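Ticket: arm stops short of the sink end, station 5
Site: Plulterden kitchen
Status: open, waiting on Oltis
Opened: October

Hi again, it's me from the prep side at Plulterden. Same complaint as last time, only worse! The arm starts the counter clear-up fine, goes out over the edge, then stops and throws code 16. I clear it, it tries again, same thing. It did this 3 times before the lunch rush and once more at 8 in the evening, so I don't think it's the heat from the ovens.

What I tried so far: power off and on, the home routine, and reloading the counter layout from the Komelville site (they run the same one and say theirs is fine). No luck with any of it. The layout I'm testing in the simulator is the everyday mess, with the purple spray bottle, the pink soap dispenser, the sponge, a tomato and those two blue notebook-looking things standing up in the middle. 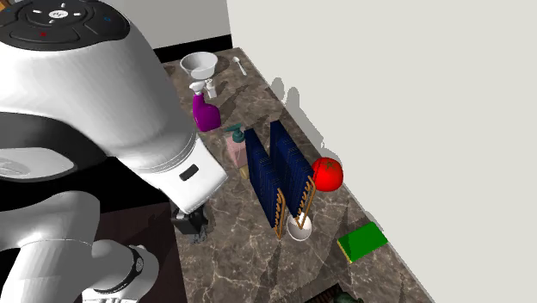

Simulator render: Plulterden layout test / Dudás support desk

My guess is it doesn't like the two blue ones. They stand right between the dispenser and the tomato, and if I delete them from the layout the run goes through. Could you check the clearance setting on your end? I can see the menu but it's locked for my login.

Also (and tell me if this belongs in a separate ticket) can we get that login changed? Before the arm I wiped down and went home. Now I'm the one who edits layouts, reads codes and writes to you guys, and I like it, I really do, my wrists are so much better! But every time it stops I end up clearing the counter by hand AND filling in the stop form, and that's over an hour gone on a bad shift. The evening crew has started leaving it switched off.

Update, next morning: slowed the arm down like you asked. Still code 16, just later in the run. Log attached.

Update, after lunch: got your note that it's gone to Oltis. We'll keep the blue ones off the counter until they answer.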